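Small parts: getting them off the table and into bins
Posted May 31, 2022 - Workshop and Home Office Tips

Loose parts pile up fastest on the table where you do the work. Cords, plugs, beads and leftover clips all end up along the back edge, and after a month you stop seeing them. The fix takes an afternoon and a few open-front bins.

Start by pushing everything to the wall so the middle of the table is free. Put one empty bin in the middle with the low lip facing you. Fill it with one kind of thing only, label it, move it to the shelf, and set down the next one.

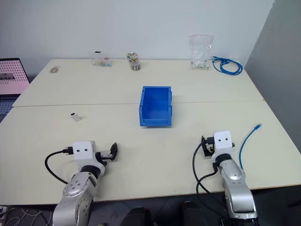
SORTING & STORAGE

A blue stackable bin like this one suits parts you grab by the handful. The front is low enough to reach over, and you can still get into it with another bin on top. Small white plugs and connectors can stay in a zip bag inside the bin, which keeps the dust off.

Beads and other tiny round pieces do better in a glass jar with a lid. A clear box is fine for mixed odds and ends, but go through it every June or it turns into a junk drawer.

Coil network cable loosely, in loops as wide as your hand or wider. Tight bends can damage it. One hook-and-loop strap per coil is enough - a pack of 50 lasts for years.

If you work on two tables pushed together, keep the bin clear of the seam. Screws and beads find the gap. A strip of masking tape over the joint helps while you sort.

We stack Rantala bins no more than four high on a Grondano shelf, with the heaviest parts at the bottom. Wipe bins out with a damp cloth and let them dry before refilling.

More in Sorting & Storage: 14 uses for glass jars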